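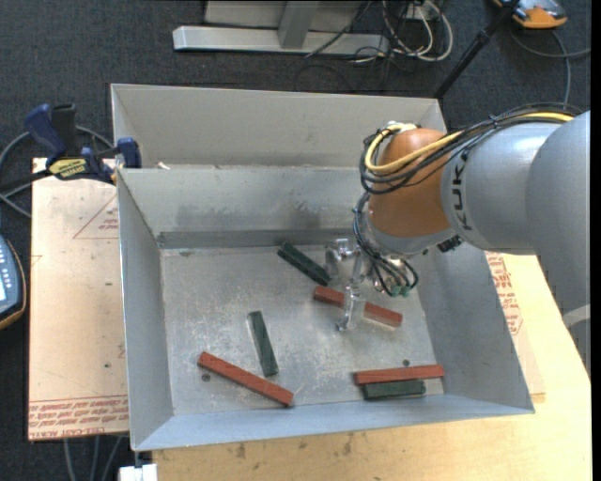

Ya-wen Chiu's group at Tutberg has spent the year since February on one question: how does an arm learn which grasps fail in a bin with walls? The blocks are long and narrow, red or green, and the bin is bent sheet metal.

"The walls are the problem," Chiu said. "A block in the open gives you two good approaches. Against a side wall you may have none, and the planner has to know that before it moves."

Her method skips object models. The arm attempts a grasp, the fingers report their final opening, and the attempt is scored as held or not held. The network saw 800 attempts before its first test, then 200 more on layouts it had not met.

Parallel blocks lying side by side caused most of the early errors. "It read two blocks as one wide block," said Akihiko Tamura, who wrote the scoring code. "The fingers opened too far and came down on the floor of the bin." Adding 40 attempts on touching pairs removed most of those cases – the rest were at the corners.

Asked about speed, Chiu was cautious. A full cycle takes over 30 seconds, and much of that is the arm backing out to a safe height. Tamura wants to shorten the retreat. Chiu wants the corner cases first.

"We have a result for one bin and one shape," she said. "The next bin has steeper sides."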